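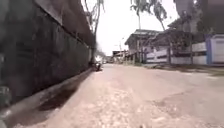 Opinion > Streets and Roads > Letters and Essays
Search this site Enter keyword Go

A long wall does something to a road. Drivers see no doors or side turnings on that side and they speed up. People on foot have nowhere to step out of the way. I have walked beside one on my way to work for years, and I think councils spend too much on the walls and too little on the strip of ground at the bottom.

In Flilthorpe the council spent 900 on repainting a wall last June. The gutter under it was left alone. Shigeru Ishida, who has the shop opposite, asked for it to be cleared and was told it came under a different budget.

A gutter is dull, but it decides how long the surface lasts. Water that can't run off sits in the cracks and opens them. Then someone patches the worst part, and the patch sits higher than the rest, and motorcycles have to steer round it.

I would also paint an edge line. Yuzuki Morikawa wrote on this page that lines make people drive faster. She may be right on open roads. Beside a wall I would still want one, and a kerb high enough to stop a wheel.

Clear the gutter first. The paint on the wall can wait until next year.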